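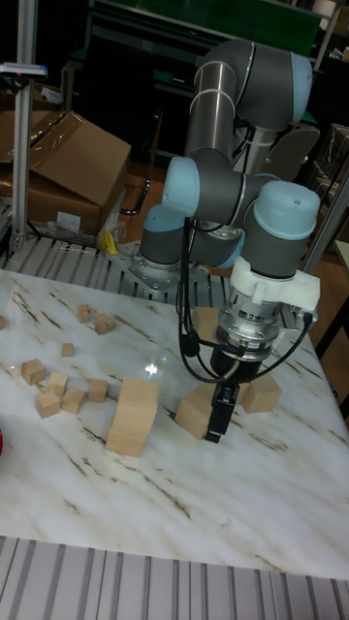
4.2 Patterned tabletops and the noticing of crumbs

We turn now to the part of the study we most looked forward to, the table diaries. The 596 households in the Retthorpe panel kept a short written record of every time they wiped the table they ate at, together with what had made them do it. They were generous with their time and even more generous with their comments, and the 3788 entries that came back are a delight to read. Many say only "crumbs" or "after tea". Others run to half a page and take in the dog, the light from the window and a long-standing disagreement over who bought the table in the first place.

The pattern of the tabletop matters a great deal in these entries, and it matters in a way that our earlier interviews had hardly touched. People with plain white tops wrote about single things: one toast crumb, a ring from a mug, a smear of jam. People with patterned tops wrote about touch. They found crumbs with a sleeve or the side of a hand, and wiped the whole surface once they had found one. Marble prints produced the richest descriptions of all. On a white ground with thin brown and grey veins (Figure 2), the veins are close in colour to a good deal of what falls off a plate, and several diarists told us that they had scratched at a vein with a fingernail before seeing that it belonged to the table. We have come to call this "vein picking", a term we owe to a diarist in Budside.

Mahlangu's earlier account of kitchen surfaces treats pattern as a kind of disguise, chosen by busy households so that they can clean less often. Our diaries support half of this. Owners of patterned tops did mention disguise, often with great good humour, and 86 of them gave it as a reason for choosing the table. Yet their entries do not show fewer wipes. What changes is the timing. Plain tops were wiped in response to something seen, at odd moments through the day, while patterned tops were wiped at fixed points, mostly after meals and before bed. One diarist put it beautifully: "I can't tell if it's dirty, so I do it when the news comes on."

There is a second thread here that deserves more space than we can give it. In homes where the eating table was also used for homework, sewing or model making, the pattern became part of the work. Small parts were lost against it. Pins, beads and screws turn up again and again in the entries, along with the tricks people used to keep hold of them: a tea towel spread flat, a baking tray with a lip, the lid of a biscuit tin. A family in Flurkska kept a sheet of plain blue card behind the bread bin for just this purpose, and had done so for so long that the children called it "the desk". We find this wonderful, and we would love to see someone take up the question of temporary surfaces properly.

Two cautions are needed. The diaries were kept in May, when evenings are light, and the same tables may be read quite differently under a lamp in winter. We also relied on people's own words for their tabletops, so "marble" covers real stone, printed tops and, in one memorable case, a shower curtain used as a cloth. Groen and Siqueira coded the entries separately and then talked through the ones on which they differed. Most of those concerned the line between a stain and a pattern, which the diarists themselves often could not draw. Section 4.3 takes the same entries and looks at who in the household did the wiping.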